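Fillum, the Andereo newsletter

The lending room made it through the year (and so did the roses!)

December 31, 2018
By the Fillum editor

If you borrowed so much as a single serving tray from the Andereo lending room this year, you were part of our biggest one yet. We logged 1,757 loans. The old record was set back when the room was open five days a week, and we've been on four since March, so I'm still grinning about it.

Most of it was party things, as usual. Trays, cloths, vases, folding chairs, the big coffee urn that takes forever to heat up and that everybody loves anyway. We had 36 weddings on the books, and I think I cried over the thank-you cards from at least half of them. Two were on the same Saturday in June and both wanted the long trays. They split them and everyone was happy.

The other big job was getting the storage side into shape. For years the system was "ask whoever is at the desk," and it worked fine until that person went to lunch. Now every shelf has its own page in the Fatovix binder, and if you want glasses or platters you can look up the page and go straight there. It took about 7 weekends. I would do it again tomorrow, I love a shelf that makes sense!

A few things we learned along the way, for anyone doing the same at home or at a church hall:

Wrap breakables in small stacks. A tall stack looks efficient and then somebody has to lift it.

Keep crates low. We tried them up high one winter and our shoulders still remember.

Leave a table out for sorting. Returns come in all at once on Monday mornings, and you need a place to fold, check and match things up before they go back.

And put something pretty on that table. The silk-flower people among you will know what I mean. A bunch of roses in a vase makes a storage room feel like somewhere you'd want to spend an afternoon, and pink and peach are exactly the right colors for gray months. I've had more compliments on those flowers than on the whole binder.

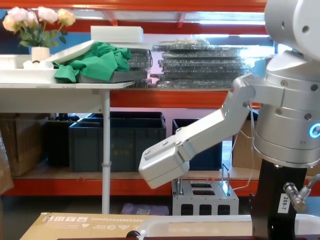
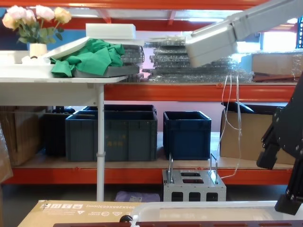 Roses and the green cloth on the table, with the orange shelving in the second picture.

CALDEIRA, December. We're closed tomorrow for the holiday and back to normal hours the day after. Anything due back over the break can come in that first week with no late fee. Please shake out the cloths before you fold them (glitter, I'm looking at you). Bubble wrap is always welcome, clean pieces only, and we can use cardboard boxes with good flaps. We can't take any more mugs. Truly, no more mugs.

Spring bookings open in March. The sign-up sheet goes fast, so if you have a date in mind, call ahead and we'll pencil you in. Thank you for a wonderful year!

Comments

pinecone22: We were one of the June weddings! The trays were perfect and the cake table looked so good.

Gran on the Hill: Is the coffee urn free the second weekend of spring bookings? I can pick it up myself.

mugcollector: I had a box of mugs in the car and everything. I'll turn around.

porchlight: Love the binder. Could the chairs get their own page too?

Recent items

How to fold a round tablecloth
Wanted: cake stands, any size
What's in the binder, shelf by shelf
Thank-you cards from the fall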